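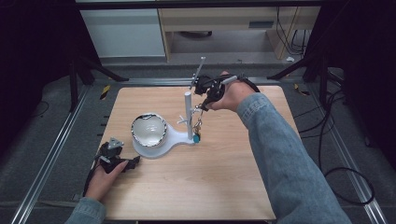 Keys beside the post of the white entryway stand, with a bowl on the base.

Wulitz, June 2019

The little key stand from Runach is back, and we couldn't be happier! The first batch of 200 sold out in April, and emails have been landing at the Lindholm shop ever since.

It's such a simple piece. A round platform gives you a spot for a bowl (coins, earbuds, whatever comes out of your pockets), a narrow neck leads to a smaller foot, and a thin post rises from there with a branching hook for your keys. All white, so it looks right at home on a pale wood table.

Designer Siamak Rezaei drew it for his own hallway. "I was late for work 2 days in a row looking for my keys," he says, "so I went home and started sketching."

The stand costs $19 — bowl sold separately — and is on the shelf by the front counter now. Wall hooks in the same style should follow once Rezaei settles on a size.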